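Caderno de obra – pavimentos e drenagem
9 de agosto de 2010
Praça em frente ao bloco Winstead, levantamento de juntas e escoamento

Entrada escrita no gabinete, a partir das notas de campo. Presentes: eu e a Kelly Sales. A Janaína Assunção ficou com a planta de abril e vai passar as cotas a limpo.

Objetivo: decidir se a resselagem das juntas entra na empreitada deste ano ou se fica só a limpeza da linha de drenagem. O caderno de encargos da Amura prevê as duas coisas no mesmo artigo, o que não ajuda. Pedi que separassem as rubricas antes de se falar em preço.

Método: percurso a pé no sentido da pendente, régua de dois metros, apalpa-folgas e giz. Leitura da abertura da junta de 100 em 100 cm nas juntas longitudinais. Nas transversais, só uma leitura a meio vão. Nível ótico montado junto ao lancil, altura do instrumento 1,800 m, fechado no mesmo ponto no fim do percurso.

Céu encoberto toda a manhã. Para leitura de fissuras é preferível ao sol direto, mas o contraste das juntas finas fica fraco e a Kelly teve de molhar dois troços com a esponja para seguir o traçado.
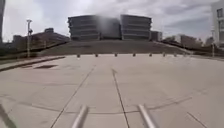
Praça, vista para a linha de pilaretes e o talude. Grelha na faixa à esquerda, para lá do lancil.

Juntas longitudinais: a principal segue direita para o meio da praça e é a que interessa. Abertura média de 7 mm, máxima de 13 mm no troço mais próximo do lancil. O selante antigo está endurecido e descolado de um dos lados em quase todo o comprimento. Passei a lâmina e saiu em tira. Não vale a pena remendar: ou se retira tudo ou se deixa como está até à próxima empreitada.

Juntas diagonais: abertura menor, selante ainda elástico. A Kelly considera que foram refeitas depois das outras e concordo, a cor do produto é diferente. Não há registo disso no processo. Perguntar à MacLeish, que fez a manutenção anterior.

As linhas curvas que atravessam as lajes não constam da planta. Hipóteses: corte de serra feito em obra ou fissura de retração que alguém regularizou depois. Inclino-me para o corte, a profundidade é constante em três pontos de sondagem com arame. Fica por confirmar.

Manchas no betão: claras e escuras, sem relevo ao tato. Não registo como patologia. Desgaste superficial ligeiro, também sem relevância.

Drenagem: grelha levantada com o gancho. Caixa com sedimento fino e folhas, saída desobstruída até onde chega a vara. Ensaio com dois baldes despejados a montante – a água chegou à grelha sem empoçar, mas parte perdeu-se pela junta aberta. É o argumento mais forte a favor da resselagem. Encaixe do aro da grelha com folga num canto, bate quando se pisa. Calçar com argamassa, trabalho de meia hora.

Nota sobre a designação: no processo chamam Funis ao conjunto grelha, caixa e descarga. Na planta de abril aparece só a caixa. Manter a designação do processo para não baralhar as medições. 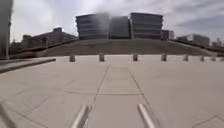
Quanto à estereotomia, a planta desenha uma malha única e o levantamento terá de ser organizado por faixas, não por laje. Proponho numerar a partir do lancil para a direita e do edifício para fora. O par de juntas paralelas que corre até ao fundo da praça serve de eixo, e a faixa comprida entre as duas fica como faixa zero, com as juntas transversais a dar a numeração das peças. A Janaína prefere letras nas faixas e números nas peças. Por mim, tudo bem, desde que a legenda vá na mesma folha.

Pilaretes: verificados à mão um a um, sem folga na base. O remate do pavimento à volta deles está íntegro. Na transição para o talude há terra acumulada contra a aresta, que convém retirar antes da chuva, senão escorre para as lajes.

Lancil do lado esquerdo: alinhamento bom, desvio à régua dentro da tolerância. Face superior sem lascas dignas de registo. A junta entre o lancil e a praça não tem selante nenhum. Não sei se alguma vez teve. Incluir na medição como artigo novo.

Erro meu: as três primeiras leituras da junta principal foram tomadas com o apalpa-folgas inclinado e deram valores a mais. Repetidas, e são as segundas que contam. As primeiras ficam riscadas na folha de campo, mas legíveis.

Pendentes:
– pedir à MacLeish a ficha do selante aplicado nas diagonais
– Janaína: sobrepor as cotas novas à planta de abril, verificar a pendente junto à grelha
– Kelly: medição linear das juntas a refazer, longitudinais e lancil em separado
– eu: carta à Amura sobre a divisão do artigo
– devolver o nível, o tripé tem um parafuso de aperto moído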